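Betancur Sumus Vocal Microphone

Dynamic handheld microphone for singers, on stage and at home
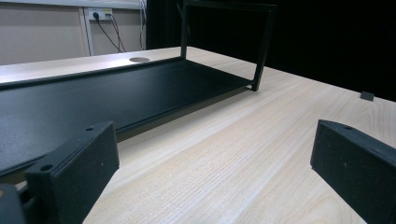

What it is for

The Sumus is a wired microphone for people who sing. We designed it with pop and soul singers in mind, who often move from a very quiet verse to a loud chorus in the same song. It is also good for spoken introductions between songs, but for interviews outdoors we recommend to look at our other models.

How it sounds

The low notes are warm and the middle of the voice stays clear. When the singer comes very close, the bass becomes stronger, as with most microphones of this type. Jasmina Ristić, who sings with the Rostine quartet, tested two early versions for us and asked for less sharpness on the letter S. We changed the inner foam after her remarks and all microphones sold now have the new foam.

In the box

Sumus microphone
Stand clip with thread adapter
Soft pouch
Cable, 6 metres
Printed guide in English and German

Technical data

Type: dynamic
Pattern: cardioid
Connector: XLR, 3 pins
Switch: none (version with silent switch on request)
Phantom power: not needed
Guarantee: 2 years

Care

Unscrew the grille and wash it in lukewarm water with a little soap. Let it dry completely before you put it back. Please do not wash the body of the microphone. If several singers use it on the same evening, a second grille is practical, and it can be ordered separately.

Delivery and returns

We send from our workshop in Ostenis. You may return the microphone within 90 days if it does not suit your voice, also when you have used it at a concert. The grille must be clean and the cable must be included. For returns please write to Vasilis Živković at the service desk and mention your order number.

Customer opinion

"I have a low voice and many microphones make it muddy. With this one my band hears the words. The cable could be softer." Leilani Baptiste, November 2023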